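Front Office Q&A: Trero's Head of Basketball Operations on the Draft, the Arena and Patience

Published 05/11/2021

The Trero basketball club closed its regular season in April with a losing record for the third year in a row. Attendance held up better than the results did. The club averaged 3502 spectators per home game at Rewi Arena, a figure the front office describes as the strongest sign that the rebuilding plan still has the support of the city.

The club's head of basketball operations met with us in the team offices for an interview of a little more than an hour. The conversation covered the roster, the coming draft, the departure of two veteran guards and the long-discussed renovation of the arena. At the club's request, members of the front office are identified by position only.

The first subject was the record. Trero won 20 games, two more than the season before, and finished outside the playoff places on the last night of the schedule.

"I do not think anyone in this building is satisfied with 20 wins," the head of basketball operations said. "We were in position in the final two weeks. We lost four games by a combined nine points. A team with more experience closes at least two of those, and then we are having a different conversation."

Asked whether the coaching staff would return, the executive answered without delay. "Yes. The full staff is under contract and will be back. The players improved in the areas we asked them to improve in. Our defensive rebounding went from last in the league to fifth. That is coaching."

The club's decision to part with both of its veteran guards drew criticism from supporters, many of whom had expected at least one of the two to be offered a new contract. The executive acknowledged the reaction.

"They gave this club a great deal, and I told them so in person," the executive said. "We had to decide who would be handling the ball in two years. If the minutes go to players who will not be here, we learn nothing about the ones who will. I understand that people are upset. I would be concerned if they were not."

Trero holds the second and ninth selections in the draft. The executive declined to discuss individual prospects but confirmed that the club had received calls about both picks, including one from Drinero, its nearest rival.

"We listen to every call. It would be irresponsible not to," the executive said. "With Drinero, there is a certain amount of history, and I am aware of how a trade between the two clubs would be received here. If the offer made us better, I would still take it to ownership."

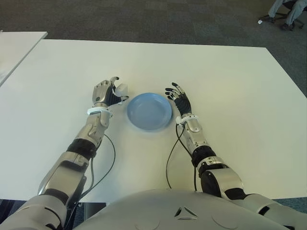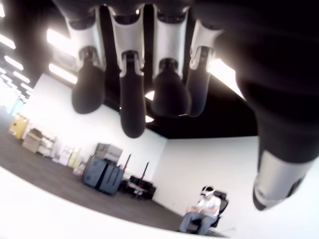
On the question of what kind of player the club hopes to add, the executive spoke at greater length. Trero shot poorly from the corners all season, and opponents were able to crowd the lane as a result.

"We need shooting, and we need it from players who can also defend their position," the executive said. "Every club will tell you the same thing. Where we may differ is that we are willing to take an older college player. A 22-year-old who has played four years in a good program has seen most of the coverages he will see here. For a long time this club drafted for height and hoped for the rest."

The executive also addressed the condition of the starting center, who missed the final five weeks with a stress injury in his left foot. Surgery was considered and set aside after a second opinion. The player is expected to resume running this summer and to take part in a limited way when training camp opens.

"He will not be rushed," the executive said. "We brought him back too early the first time. That decision was mine, and I have told him that."

The discussion then turned to Rewi Arena. The building is among the smallest in the league, and parts of the lower level have not been altered since it opened. Under the plan presented to season ticket holders, the club would add 400 seats at the south end, widen the main concourse and replace the locker rooms used by visiting teams. Hellix, the club's principal sponsor, has agreed to pay for a share of the first phase. Neither party has disclosed the amount.

"The south end is the part people will notice," the executive said. "It has been a flat wall with a banner on it for as long as I have been coming here. Putting supporters behind that basket changes how the building sounds in the fourth quarter."

The executive would not commit to a start date. The permits for the concourse have been filed, and work on the seating cannot begin until the city has finished its review of the exits on that side. Season ticket holders in the affected sections will be contacted by the box office before any seats are moved.

The club currently has 2123 season ticket holders. Renewal notices have been sent, and prices for the coming season will remain unchanged in all sections except courtside.

"Ownership asked me for my opinion on prices, and I gave it," the executive said. "We have not earned an increase."

Near the end of the interview, the executive was asked how long supporters should be expected to wait for a playoff appearance. The club last qualified six seasons ago and was eliminated in the first round.

"I have avoided giving a year, and I will avoid it today," the executive said. "What I will say is that the second unit has to be better. We lost ground in the first four minutes of the second quarter nearly every night. I watched those minutes again after the season, every one of them, and it was not pleasant. Two of the open roster spots will go toward fixing that."

The executive added that at least one of those spots is likely to be filled in free agency, where the club expects to pursue a backup point guard with playoff experience. Talks with agents may begin once the league office confirms the salary limit for the coming season. The club's summer league roster will be announced after the draft, and open practices at Rewi Arena will again be free to season ticket holders.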